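The Orside Ferry

Garba Onyeka had the letter in his coat for the whole crossing and did not take it out. He knew what it said. The council at Orside was ending the ferry in August, and the job would end with it. He had been given the letter that morning by a boy on a bicycle who wanted a signature.

There were two passengers. One was asleep. The other was Tobiloba Ojo, who went over to Avport every week to see her sister and always stood at the rail, whatever the weather.

"You're slow today," she said.

"Tide's against us."

She looked at the water. She had been making the trip for 15 years and knew perfectly well which way the tide was going.

He brought the boat in past the old Todska warehouse, where the windows had been boarded up since the flood. A man was painting a number on the door, 127, in white. Garba watched him finish the seven and step back from it.

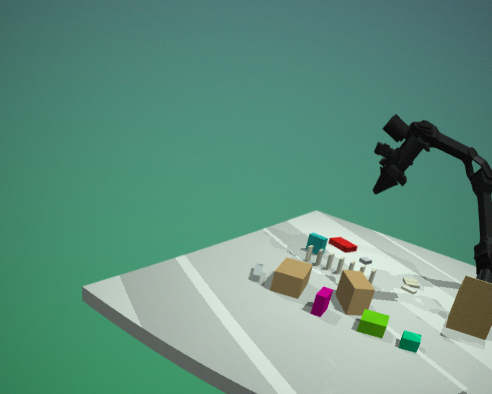 "They've sold it, then," said Tobiloba.

"Somebody called Okonkwo. He wants it for boats."

"What sort of boats?"

"Small ones. For hire, I think. I didn't ask."

He threw the rope and went after it, and tied up. The sleeping passenger woke, took his bag and went up the steps without a word. Tobiloba stayed where she was.

"My sister had a letter from her cousin on the council," she said. "So I know."

Garba nodded. He checked the knot, though it didn't need checking.

"What will you do?" she asked.

"Finish the summer. There's the bus for you, it goes round by the bridge."

"I don't like the bus."

"No."

She opened her purse and gave him the fare, and he tore her ticket off the roll. It was number 3079. She read it and put it away in the side pocket, where she kept her keys.

"That man Okonkwo will need someone who can tie a rope," she said, and went up the steps, holding on to the rail.

Garba sat down on the engine cover and ate his sandwich. Across the harbour the painter had started on the window frames - blue, by the look of it. When the sandwich was gone he folded the paper, put it in his pocket with the letter, and walked round to the warehouse to ask.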